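About Takwood Dive Medical

Takwood is a medical screening office for recreational and working divers. We carry out fitness-to-dive examinations, review health questionnaires for dive schools, and keep records for divers who need repeat clearance. The office opened in 2000 with one exam room. It now has four, plus a separate room for lung function and exercise testing.

We do not sell dive gear, run dive trips or teach diving. Schools that refer students to us pay no fee and receive none.

What we do

Most of our appointments are one of the following:

Entry examination, for people who answered yes to any item on a dive school's health form
Periodic examination, for working divers and instructors, repeated every 12 months
Return-to-diving review, after surgery, a lung problem, an ear injury or decompression sickness
Records check, for schools and boat operators who hold older certificates

An entry examination takes 76 minutes when no extra testing is needed. It covers history, blood pressure, ears and sinuses, lung function, balance and a short step test. Divers with a heart or lung history are booked into a longer slot. Bring a list of current medicines with the doses, and any letters from a specialist. Contact lens wearers should also bring glasses.

How results are given

There are three outcomes: cleared, cleared with limits, and not cleared at this time. Limits are written on the certificate in plain terms, for example a maximum depth or a ban on repeat dives in one day. A diver who is not cleared gets a written explanation and the date from which a new review can be requested. We send results to a school or employer only with the diver's signed consent.

A certificate describes the diver's condition on the day of the exam. It does not cover a cold, a new medicine or an injury that comes later. Divers should contact us before the next dive if any of these apply.

Ear and sinus clinic

The Finen clinic is the part of Takwood that deals with pressure problems in the ears and sinuses. It was a separate practice until the two merged, and it kept its name and its phone line. In the last full year it handled 678 visits. The most common complaint is trouble equalizing on descent. Treatment starts with an examination of the eardrum before and after a swallow test, followed by technique practice on dry land.

Working with schools

Katiyar is our online form system. Schools enter a student's questionnaire, and a reviewer marks it as complete, incomplete or in need of an exam. Forms entered before noon are reviewed the same working day. Schools without Katiyar access can still send paper forms by mail.

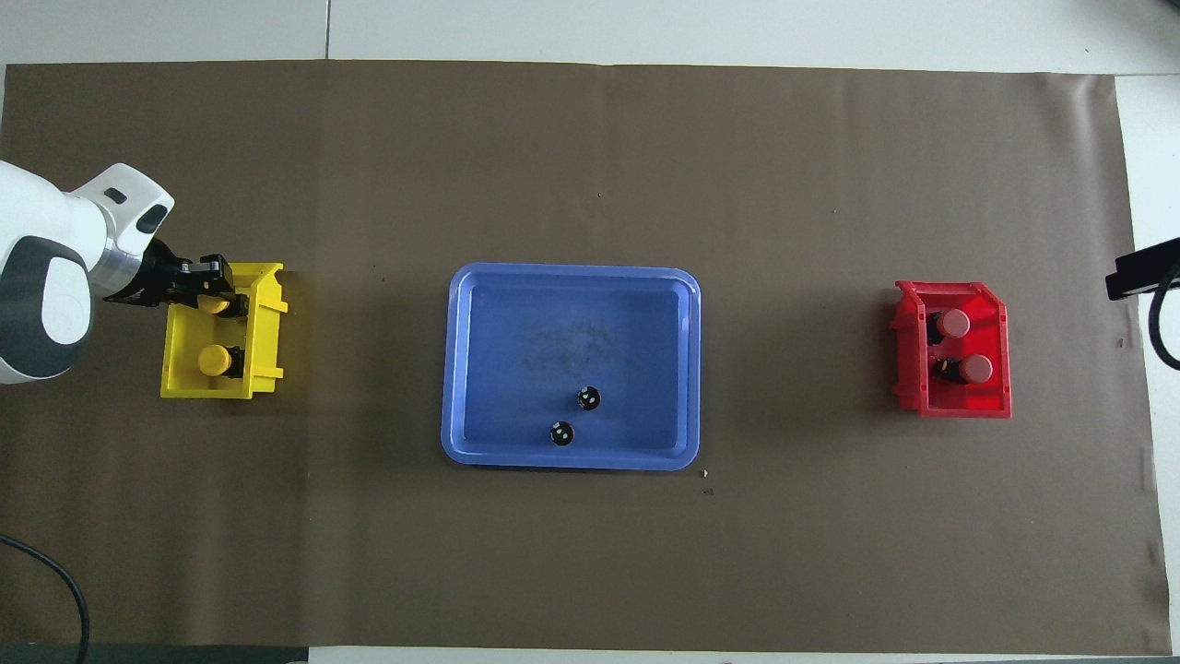
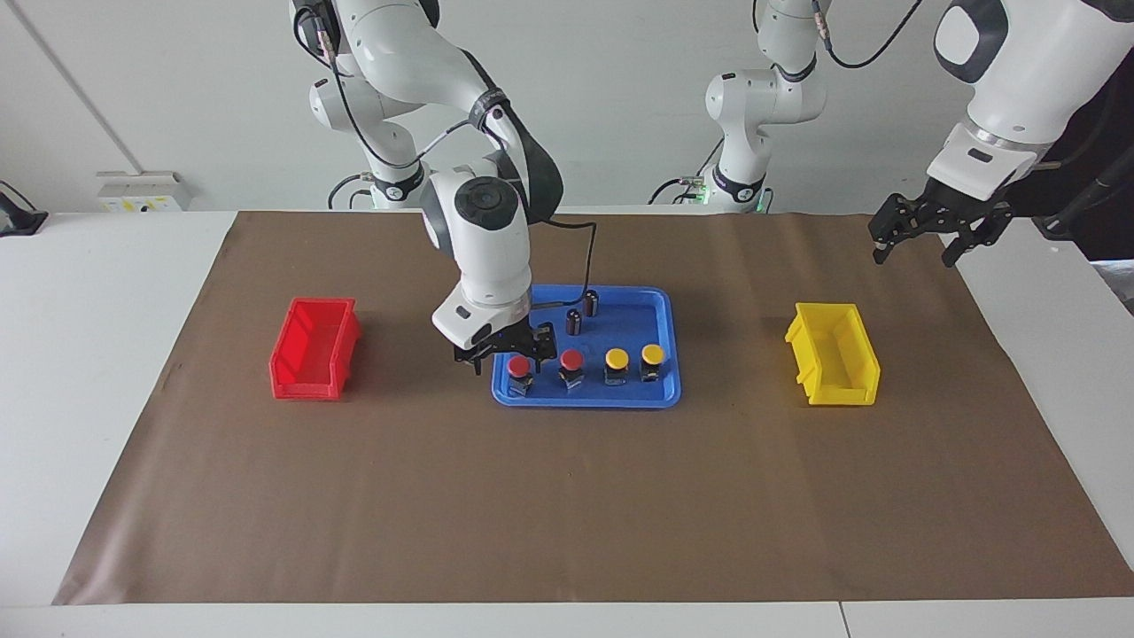 Location and hours

The office is on the ground floor of the Brornel building, entrance on the parking lot side. Exam rooms are open Monday through Friday. The ear and sinus clinic is closed on Fridays. All exams are by appointment. We are not an emergency service and have no recompression chamber. A diver with symptoms after a dive should call the local emergency number first.

Page last reviewed 22 Apr 2020.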